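Nernden Equipment Services
Home Workshop Tips Loans and Returns Spare Parts Contact
Search this site Enter keyword Go

Workshop Tips: Setting Up and Looking After the Hand-Held Grippers

Revised 2 July 2019

These tips apply to the hand-held grippers issued by the Nernden workshop for work in homes, and to the pairs kept on the bench for practice. They replace the single sheet formerly packed in each case. Operators are asked to read the sections on pads and screws before signing for a pair. Repairs beyond those given on this page are carried out by the workshop only.

Before leaving the workshop

A pair is issued together and should be returned together. The left and right units are adjusted against each other on the bench, and a mixed pair will not close the same way in both hands. If one unit has to be held back for repair, the other is held back with it and a fresh pair is issued.

Check the case number against the entry in Stisent, the workshop log. Open and close each gripper by hand several times. The fingers should travel smoothly from fully open to fully closed, and the two pads should meet along their whole length. A pad that meets at the tip first has usually been seated too high. One that meets at the heel first may point to a bent finger, and that unit should go back to the bench.

Wipe the camera window with a clean, dry lens cloth. Do not use the cloth kept for the pads.

Pads

The textured blue pads do most of the work and take most of the wear. On household jobs they pick up lint from bedding, dust from cardboard, and soap film from buckets and basins. Lint is the most common cause of a poor grip on smooth objects, and most pads returned as worn out only need cleaning.

To clean a pad, brush it along the texture with a soft nylon brush, then wipe it with a cloth dampened in plain water. A drop of dish soap may be added if the pad feels greasy. Rinse the cloth, wipe again, and let the pad dry in open air for 30 minutes. Hair dryers and heaters must not be used. Alcohol wipes are permitted on the black plastic but will harden the pads over time.

Replace a pad when the texture has worn flat at the tip, when a corner lifts, or when a cut can be felt with a fingernail. Pads are always changed on both fingers of a unit at the same visit, even if only one is damaged. A review of the October returns by Sushil Katiyar found 23 pads that had been changed singly, and nearly all of those units had to be adjusted again within the month.

New pads are supplied by Skidex in sealed bags. Keep the bag closed until the pad is needed. The old adhesive should be rolled off with the thumb; scrapers and knives leave marks in the finger, and the new pad will follow the mark. Press the new pad down from the heel toward the tip, hold it, and leave the unit closed on a folded cotton cloth overnight.

Screws and caps

Round silver caps are set into the arms. Look at them before each session. A cap standing higher than its neighbor should be pressed lightly with the thumb. If it moves, stop and return the unit. Operators should not tighten anything through the caps in the field. The plastic around them cracks easily when a driver slips, and the arm must then be replaced.

On the bench, tighten the arms a little at a time, working from one side to the other, with the fingers half open. Check the travel after each turn. Noboru Hamada keeps the bench copy of the setting card, and any change to it should be made through him.

Handles and clamps

Hands should be clean and free of lotion. If gloves are worn, choose a thin pair without loose fingertips. The clamp parts should be checked for play by holding the handle still and moving the body gently from side to side. A faint click is acceptable. Visible movement is not.

Marked tape, stickers and name labels should be kept off the arms and fingers. They lift in warm rooms and end up under the pads. Labels belong on the case.

Working in a home

Set the grippers down on a firm surface with the fingers closed. A bed is a poor resting place, as bedding sheds onto the pads and a unit can roll. If no table is free, use the lid of the case.

When handling sheets and blankets, approach with the fingers wide and close slowly, taking up a fold of cloth between the pads. Pulling hard on a corner with the tips alone will peel a pad sooner than any other kind of work. Cardboard boxes should be gripped across the narrow side where possible. Buckets are best taken by the rim, with one pad inside and one outside, and only when empty or nearly so.

Look at how far the arms reach before turning. Curtains and hanging cloth catch on the small openings in the plastic and may be pulled down with the gripper. Office chairs should be rolled out of the working path, and anything breakable on a cabinet top moved back from the edge with the owner's consent.

Water should be kept off the body of the unit. If it is splashed, stop, dry the outside, and note the time in the log. Kuo-hua Yeh asks that splashed units be reported the same day, including those that seem to work as before.

After the session

Brush the pads, wipe the handles, and close the fingers without squeezing. Coil the cable loosely beside the unit and never around the arms. Enter the session in Stisent with the case number, the kind of household task, and any fault. "Works fine" is not a sufficient entry where a pad has been cleaned or a cap has been pressed.

Units are called in for full service at 466 logged sessions. The service covers the finger pins, the clamp, the springs and the camera mount, and a loan pair may be requested from Ho-yin Yang while it is being done. Pair 1675 is kept as the bench reference and is not lent out.

Spare pads, brushes and lens cloths may be collected from the Wan Street counter on presentation of the case number. Requests for other parts should be addressed to Miloslav Procházka in writing, with a note of the fault and the date it was first seen.

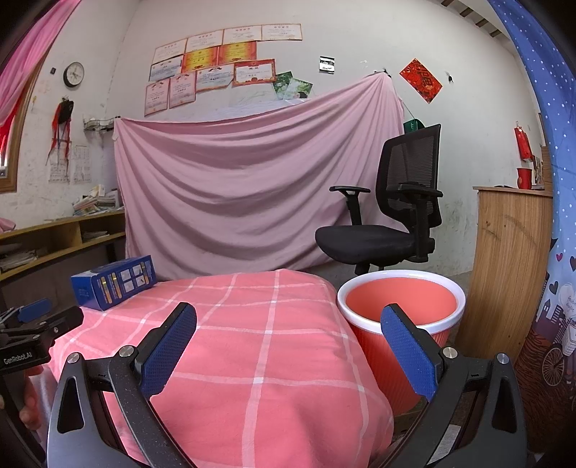

Written requests are answered in the order received. Cases left at the counter without a note will be cleaned and returned to the shelf, and no repair will be started until the operator has been reached.

Contact the workshop | Copyright Nernden Equipment Services | Back to top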